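Section 5: Setting up the Lolta reading corner shelf unit

Read this section through before opening the hardware bag. Assembly takes two adults. The wall fixing in steps 14 to 18 is required, including in rooms where the unit stands behind other furniture.

5.1 Before you start

The unit ships in two cartons. Carton A holds the side panels, the back panel and the hardware bag. Carton B holds the shelves, the book rail, the base plinth and the wall bracket. If a carton arrived damaged, keep the packaging and contact your dealer before you assemble anything.

You will need:

Phillips screwdriver, size 2
Drill with a 5 mm masonry or wood bit
Spirit level
Tape measure
Pencil
Soft blanket or flattened cardboard

Check the parts against the list on the inside lid of carton A. Panel letters are stamped on the unfinished edge, so look along the narrow side if you can't find one. Panels C and D look the same from the front. Panel D has the two extra holes for the book rail.

Caution: Small parts. Keep children out of the room until the hardware bag is empty and any spare screws have been put away.

5.2 Choosing a place

The finished unit is 104 cm tall and 77 cm wide. Leave 800 mm of clear floor in front of it so a child can sit with a book and another can get past. Mark this space on the floor with tape before you build. It is easier to move tape than a finished unit.

Keep the unit away from radiators, heating vents and direct afternoon sun. Heat can warp the shelves, and sun will fade book covers within a few months.

Don't place the unit under a window that opens, or beside anything a child could use as a first step up. A low toy chest next to the side panel is enough for a three-year-old to reach the top shelf. 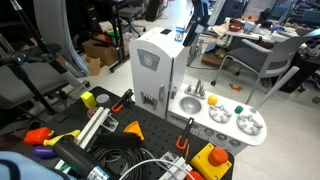 If the room is shared with other activities, put the reading corner on the side farthest from water play, paint and the main door. A wall with no light switches is best. Switches and outlets usually have cables running straight up or down from them, and these limit where you can drill.

Note: On carpet, the plinth settles over the first week. Check the level again after that time and adjust the feet before you tighten the wall bracket fully.

5.3 Building the frame

1. Lay the blanket on the floor and place side panel A on it, drilled face up.

2. Screw the eight cam bolts into the marked holes. Stop when the collar touches the panel. Do not use a power driver for this step.

3. Repeat with side panel B.

4. Push the wooden dowels into the ends of shelves C, D and E. They should go in by hand. If one is tight, turn it as you push. Glue is not needed and will make the unit impossible to take apart later.

5. Stand shelf D on end and lower it onto panel A so the bolts enter the holes. The two extra holes face the front.

6. Turn each cam lock clockwise until it stops. This is a little over half a turn.

7. Fit shelves C and E the same way.

8. With one person holding the shelves steady, lower panel B onto the free ends and turn the remaining cam locks.

9. Slide the back panel into the grooves from the top. The finished side faces forward. If it sticks halfway, the frame is out of square. Measure both diagonals and push gently on the longer one until they match.

10. Screw the plinth to the underside with the four long screws, then fit the feet.

Caution: Two people must lift the unit upright. Lift by the side panels, never by a shelf or the back panel.

5.4 Fitting the book rail

11. Hold the rail against the front edge of shelf D with the rounded side up.

12. Start both short screws by hand before tightening either one.

13. Run a finger along the rail and the screw heads. Nothing should catch. If a screw head stands proud, back it out and drive it again straight.

The rail holds picture books face out. Heavy hardbacks go on the bottom shelf. Do not hang bags, coats or lamps from the rail.

5.5 Fixing to the wall

14. Move the unit to its final position and set it level by turning the feet.

15. Hold the bracket against the wall and the top edge of the unit. Mark both wall holes in pencil.

16. Move the unit away. Check the marked area for cables and pipes with a detector.

17. Drill the holes. The plugs in the hardware bag are for solid masonry only. For drywall, screw directly into a stud or buy plugs made for hollow walls. Ask at the hardware store if you aren't sure what kind of wall you have.

18. Fix the bracket to the wall, move the unit back and drive the two remaining screws through the bracket into the top panel.

19. Pull the top of the unit toward you with one hand. There should be no movement. If there is, take out the screws and find a better fixing point before loading any books.

5.6 Care and checks

Wipe the shelves with a damp cloth and dry them straight away. Avoid spray polish, which leaves the surface slippery and marks paper covers. Crayon comes off with a little dish soap - test it first on the inside of a side panel.

Check the wall bracket and the cam locks every January and each time the unit is moved. Replace any screw that no longer grips. Worn plugs must be replaced along with the screw.

If a shelf sags, empty it and turn it over. A shelf with a crack must not be used, even at the back edge where it doesn't show.

Spare shelves, rails and hardware bags can be ordered through your Lolta dealer. Give the number printed under the plinth and the letter of the part. Shelves from the older Palto unit are the same width but have different bolt spacing and will not fit.

Instructions revised 17 February 2018. Text: Jonalyn Malabanan. Assembly check: Siebe Kramer.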